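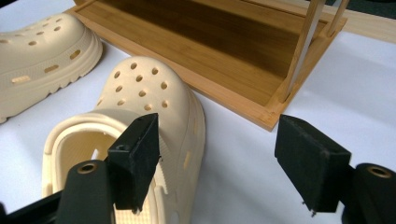
Thread on a cutting master I've been transferring this week. Mostly notes for my own reference, but a few people asked after the last one.

Two reels of quarter-inch, one per LP side, from the Kultatholm label archive. The album is Cakedetti by Girkico. Catalogue number 2311, same on both boxes and on the leader of reel one. Reel two leader is blank.

Box labels are typed and then corrected in blue biro. Speed given as 15 ips, which is right. EQ box is ticked NAB. The tones say otherwise.

Tones are at the head of side one only: 1 kHz, 10 kHz, 100 Hz, in that order. Played back on NAB the 100 Hz sits well off the 1 kHz and the 10 kHz is out in the other direction. Switched to IEC and all of them line up with very little adjustment. So it's an IEC tape in a NAB box. The box was probably reused.

If you own the 22-track CD reissue with the bonus material and have always thought the low end was odd, my guess is that somebody believed the box. I can't prove it without the transfer notes, and the label doesn't have them.

Tape stock. Back-coated, no maker's print on the back of either reel, which makes it hard to say what it is. Slight drag on the guides after one pass of side two. I stopped there and didn't push it.

Side two went in the incubator overnight at low heat. Played clean the next day, no shed on the heads, a faint brown line on the first fixed guide. Side one didn't need it. Same stock as far as I can tell, so I assume they were stored apart at some point.

Please don't bake acetate. I get this question every time I mention baking. Hold the reel up to a lamp: if light comes through the pack, it's acetate and it stays out of the oven.

Splices. Side one has 5, all between tracks except one, which is in the middle of the third song just before the second verse. You can hear it on the LP if you know where it is. The hi-hat decay is cut short on the right channel.

All the splices on side one had dried out. Two let go during the slow wind. Remade them with fresh splicing tape, old adhesive cleaned off first. No oxide lost. I did the rest while the reel was on the block.

Side two is one continuous piece with paper leader between songs. Different habits, so possibly a different engineer, or the same one on a better day.

Azimuth. Set it from the 10 kHz tone for side one. Side two has no tones, so that was done by ear in mono on cymbals, then checked on the phase meter. It's not the same as side one. The difference is small but it is there, and it means the reels were recorded or copied on different machines.

Which brings up the generation question. Side two has a bit more hiss between songs and a low hum that side one lacks. I think side two is a copy and side one is the original mixdown. The box for side two has "Bermúdez" written on the spine, which was the copying house the label used for export masters.

If that's right, there should be an earlier side two reel somewhere. It isn't on the archive list. The list has been wrong before.

Cutting notes were folded inside box one. One sheet, pencil. Side one: roll off below 40, watch sibilance on track two, level down 1 dB for the last song. Side two: "flat". No lathe settings.

Compared the transfer with a clean first pressing. The pressing follows the notes for side one closely, including the drop on the last track. Side two on the pressing has no hum that I can hear. So either it was filtered at the cut, or it was cut from the reel that's missing. I lean towards the second.

Capture was 96/24, flat, no noise reduction, heads demagnetised before each side. Tones kept in the file. Splices are logged by time so that anyone doing restoration can find them.

Both reels are back in new boxes, tails out, with the old boxes kept alongside. I've written IEC on the new labels, large, with July 2021 and the word TESTED.

The label wants a decision on a new cut by August. My advice was to wait on side two until the shelves have been checked properly. Side one could be cut tomorrow.

Someone has asked about print-through. Yes, on side one, faint, post-echo only, most obvious after the stop in song four. It was stored tails out, so that's as expected.

Someone else asked if the tapes are for sale. No.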